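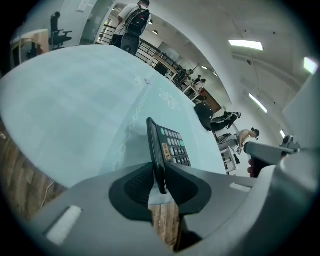 The household calculator, with the blue cloth behind it.

The annual review of household accounts was held at this residence in January. Readers of earlier entries will recall that the review formerly took place on a laptop, using the Zimden budgeting program. That arrangement has been discontinued. All figures are now entered by hand on a black calculator and copied into a ruled ledger.

Receipts for the year numbered 457. Of these, 287 related to groceries and were set aside for a second reading. Mr. Aníbal Patrício, who kept the books for the Deltby tenants' association before his retirement, recommended that each column be added 2 times, once from the top and once from the bottom. The recommendation was adopted.

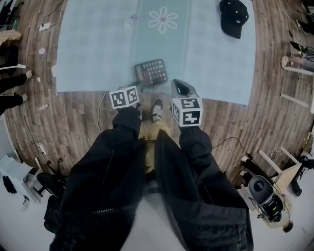
The first addition of the utilities column produced a total of $523. The second did not agree with it. The difference was traced to a water bill entered under both March and April - an error of the author's own making - and the ledger has been corrected in red.

A word should be said regarding the choice of calculator. A full grid of keys was considered essential, as was a display that could be read without glasses. Mr. Ronaldo Macapagal has written to recommend a printing model, and his letter is acknowledged with thanks. The cost of paper rolls remains an objection.

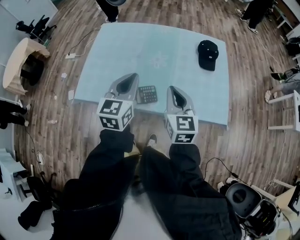
The grocery receipts will be taken up next, beginning with those from Sarmiento, where the ink fades quickly. Totals by month will be posted when they have been checked.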